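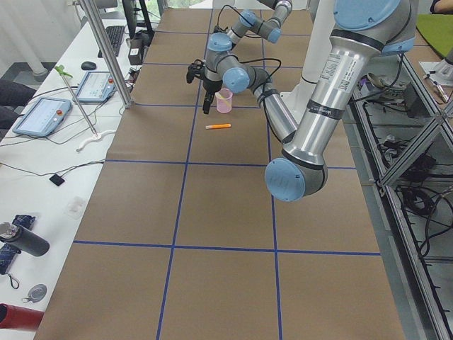 A pink cup and an orange marker on a table covered in brown paper and marked out with blue tape.

Skisness Hockey Club to host winter indoor tournament in Sadencombe

SADENCOMBE, 2022-11-23 — Skisness Hockey Club is delighted to announce that it will host its first indoor hockey tournament this winter, with 16 teams coming to the Sadencombe sports hall for a weekend of matches, coaching and, we very much hope, plenty of noise from the balcony.

The Admasu Cup will be played over 2 days, with a women's competition and a men's competition running side by side. Teams will first meet in pools, and the top sides from each will go through to the semi-finals on the second afternoon. Players who have only ever known the outdoor game will find a smaller pitch, side boards and very little time to think, and we are looking forward to welcoming them all the same.

The club has wanted to stage something like this for a good many years, and the chance came in October, when the hall's new floor was passed for match play. Prirkura, the sports clothing firm that already supplies our junior shirts, has kindly agreed to put £2,000 towards hall hire, umpires' travel and the trophies.

"I grew up playing indoors every winter, and I have missed it more than I can say," said Adanech Tefera, who captains the women's first team. "It sharpens your hands and your passing, and you get to know your team-mates very quickly when there are so few of you on the pitch. We lost a couple of close matches in the autumn that I still think about on the drive home, so it will be lovely to have something new to aim for."

Men's coach Pravesh Moodley will be picking his squad from a training group that includes several players moving up from the under-18s. Goalkeeper Kidus Gashaw, fit again after a knee injury, is expected to start the opening match.

"Kidus has worked terribly hard to get back," said Moodley. "Indoor is a tough place for a keeper — the shots come from close in and they come often — but he was the first to put his name down."

There will also be a free coaching session for children on the first morning, led by Bethel Moges. It has room for 30 young players, and sticks and shin pads can be borrowed on the day. Children should bring trainers with non-marking soles, a mouthguard and a bottle of water.

Entry for spectators is free on both days, and hot food will be on sale in the foyer from late morning. Match times will be posted on the club website once the pools have been drawn.

Press enquiries and requests for interviews should be sent to Tamer Najjar, press officer, Skisness Hockey Club.

ENDS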